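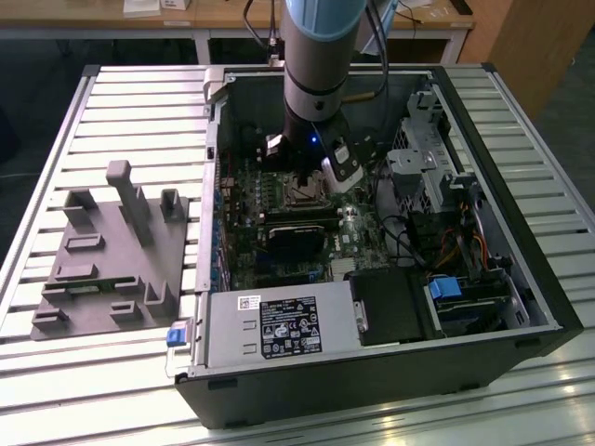 Trollcombe Pet Club, Young Members' Page

Why does my cat scratch the sofa?

Maybe you have a cat at home and maybe your cat has a favourite place to scratch. In many homes this place is the sofa, and then somebody shouts. The cat runs under the bed and does not understand what happened. On this page we will look at why cats scratch and what you can do at home to help.

What is a claw made of?

A cat's claw is made of keratin. It is the same stuff as in your fingernails and in your hair. The claw grows in layers, like an onion. When the outside layer becomes old, it must come off, and scratching helps with this. If you look on the floor near the scratching place, you can sometimes find a small, thin, curved piece, like an empty shell. Do not worry, your cat did not lose a claw. There is a new sharp one under it.

Scratching is also a message

Between the pads of the paws a cat has small glands which make a smell. We cannot smell it, but other cats can. When your cat scratches, it leaves this smell and also the marks. It is like writing your name on your school bag. This is why cats like to scratch in the middle of the living room, where the family sits, and not in a dark corner behind the door.

And it is a good stretch

Watch your cat when it wakes up. Very often it walks to the scratching place, puts the front paws high and pulls. It stretches the back, the shoulders and the legs.

How can you help?

Ask at home if your cat can have a scratching post. It should be taller than the cat when it stands on its back legs, and it must not wobble. If the post falls once, many cats will not go back to it. Put it next to the sofa first. After some weeks, when the cat uses it every day, you can move it a little. Our member Amancay Espinoza has 3 cats and 2 posts, and she says that the cats still argue about the one near the window.

Some cats like rope and some like cardboard or carpet. Some want to scratch on the flat floor, so for them a piece of thick cardboard is good enough.

When the cat uses the post, give it a small treat straight away. Never shout and never hold its paws against the post. Cats do not like to be pushed and it can make them afraid of you.

Cutting the claws is a job for an adult. If you see that a claw is broken or that your cat is walking in a strange way, tell an adult, and they can call the vet.

Words to remember
Keratin: the hard stuff in claws, nails and hair.
Gland: a small part of the body that makes something, for example a smell.

Text: Vesna Trajkovski
Last changed: February 13, 2018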